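Packing light for two weeks: carry-on only?

fernhopper
10 June 2019
We're off walking the coast path and I'm determined to do it with one small rucksack! Has anyone here managed two weeks on three T-shirts? My other half thinks I've lost the plot.

Duarte Azevedo
Yes, and I'll never go back! I did it in May with two merino tops and one cheap synthetic one. Wash one in the sink every night, roll it in a towel, stand on the towel (great fun), hang it up. It changed the whole trip for me, no waiting at the airport belt, no dragging a case up the steps at Esteves.

mossy_kettle
Merino is lovely but you pay for it. And it goes into holes the minute a rucksack strap looks at it. I'd take cotton and find a launderette.

Duarte Azevedo
Cotton on a coast path? It never dries! Mine was still damp at breakfast in Nalta with the window open all night.

Carolina Meireles
I'm with Duarte on fabric but I think you're all missing the best bit, which is the folding. Stick to dark colours, fold everything flat to the same width and stack it. Rolling wastes the corners of the bag. I've been a flat folder for years and I get excited about it every single time.
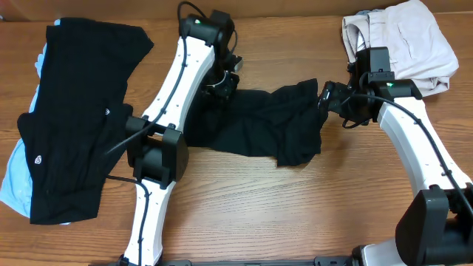
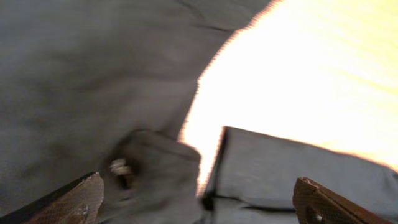 First one: black top folded, pale blue underneath. Second one: grey fabric close up.

mossy_kettle
Rolling doesn't waste corners if you stuff your socks in them. Sorry Carolina, roller for life.

Carolina Meireles
Socks go in the shoes!

fernhopper
Brilliant, thank you all. I've got a Cindow 200 liner from years ago, is it worth bringing for the hostels?

Duarte Azevedo
Definitely, it squashes down to nothing. Pack it last so you can grab it without emptying the lot on the bunk.

mossy_kettle
Leave it at home, the hostels on that stretch all gave us sheets. Take a proper waterproof with the weight you save. We had glorious sun until Cutasard and then it hammered down for two days.

fernhopper
Waterproof is in, liner is on the maybe pile. Trial pack tonight, both folded and rolled!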